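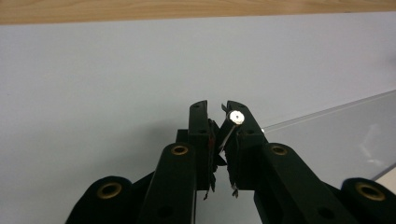
14 November 2019

Open day at Trusau. Writing this up the same evening while I still remember who asked what.

Set up from half past eight. Rodel brought the hand-held grippers over in the grey crate and Torben did the benches. We had two stations in the end: the arm behind the screen, running its bin-sorting loop, and the hand-held table where visitors could pick small things up themselves. Brynhildur stayed with the arm all day. I took the table until lunch, then swapped with Assunta.

The arm ran the loop from ten until it stopped at twenty to twelve with a joint limit warning. Brynhildur cleared it and slowed the wrist down to 60 per cent, and it was fine after that. Visitors didn't mind the slower speed. One of the men from Frandsen said he preferred it because he could follow what it was doing. Log is on the shared drive under the visit folder. Somebody should look at it before we put the speed back up.

Hand-held table. We started people on the foam blocks and then moved on to small parts. The blocks were too easy and most people gave up on them after a minute. Small parts held their interest much longer. The trick with anything thin is to get the tips level before closing, and I ended up saying that to every group. People used to tweezers squeeze too hard and too early. The best of the visitors was a retired watch repairer who hardly needed telling.

Pads: Rodel wants to try the thinner rubber from Merer. I would like a back-to-back test first, same parts, same person, old pads and new. Haiyan has a part list from the July trials we could reuse.

Questions that came up more than once:

- Does the arm learn from what the visitors do at the table? (Not today, we weren't recording.)
- How much does one gripper cost to make? Torben said he would find out the current figure. The old one in the handout is out of date.
- Can it pick up an egg? We need an egg next time, or a good answer.
- Would it work for someone with a weak grip? Assunta had a long talk with an occupational therapist about this and has her card. The handle is too wide for small hands and the return spring is stiff. Worth a proper look.

School group of 37 came at two, which was too many for one table. We split them into two halves and Haiyan took the second half round the machine shop. Next time ask Ratano for a second table and put it by the window, away from the arm, so the queue doesn't block the door.

To do:

- Check grommets and pivots on all the hand-helds before they go back in the crate (Rodel)
- Reprint the handout with the right price (Torben)
- Pad test, once the Merer rubber arrives (me and Haiyan)
- Ring the occupational therapist (Assunta)
- Return the borrowed extension leads to Frandsen. There are two, both with orange tape on the plug.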